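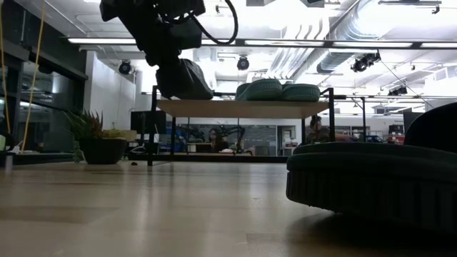 The Ukar demonstration bench is a complete workstation for showing a gripper at work in front of visitors, and it can be hired for open days, bought outright, or seen running at our own premises. It comes with one arm, one control cabinet, a table and the shelf-lifting programme. For the shelf programme the arm hangs from overhead, so the tabletop stays clear for whatever the visitors want moved. The gripper has soft, padded black fingers, and the shelf is a pale wood board on a thin black metal frame. Dark green woven pieces sit on the board, low and rounded, with a ribbed surface that gives the fingers something more awkward than a plain box. Customers usually swap in goods of their own after the first half hour.

What is supplied

Overhead arm with wrist mount
Padded two-finger gripper and one spare set of finger covers
Shelf and a box of mixed soft goods
Control cabinet with touch panel
Hand-held stop button on a 10 metre lead
Printed notes for the presenter

The table is not included in the hire price if you have a suitable one. It must be level, and it must not move when leaned on. We send a drawing of the overhead support with the quotation. Please check it against your ceiling or truss before you confirm, as the support is the part most often delayed.

The programmes

Shelf pick. The arm takes a soft item from the shelf and puts it down on the table, then returns it. One cycle takes 14 seconds at the standard speed. The speed can be turned down from the panel but cannot be turned up without a key.

Hand guide. A visitor moves the arm by hand through a short path and the arm repeats it. A presenter has to hold the stop button throughout. We recommend this for groups of 6 or fewer.

Sort by touch. The gripper closes on an item, reads the finger pressure and chooses between two places on the table. This programme was called Ustico in the older notes and still appears under that name on the panel.

All three can be run in a loop. The bench stops by itself after 122 cycles and waits for the presenter to inspect the finger covers and press Continue. This limit cannot be switched off.

See it running

The next open day is on January 18, 2023, at our Pivden workshop. Doors open at ten in the morning and the last demonstration starts at half past three. There is no charge, but places at the hand guide sessions are limited and should be booked in advance. Bahman Parsa will run the morning sessions and is the person to ask about fitting the bench to an existing overhead rail.

You are welcome to bring goods for the arm to try. Items should weigh less than a kilogram and should have no sharp edges. We do not accept liquids or anything with a loose lid. Tell us at booking if your item is fragile, and bring two of it if you can.

Children may watch the shelf pick and sort programmes with an adult. The hand guide sessions are for over-16s. The workshop is all on one level and there is parking at the rear, reached from the side road.

A second open day is planned for April at the Vídalín showroom. Details will go on this page when the room is confirmed.

Hire and delivery

The minimum hire is two days. Delivery, fitting and a one-hour lesson for your presenter are included within the mainland. Fitting takes most of a working day, so please allow us access the day before your event. Power is from a single ordinary socket. No compressed air is needed.

Replacement finger covers are sold in pairs and can be changed with the small key kept inside the cabinet door. Wipe them with a dry cloth only. Cleaning sprays leave a film on the fabric and the grip becomes unreliable.

For a quotation, send us the date, the height of your ceiling and the size of the table you intend to use. Quotations are valid for 30 days.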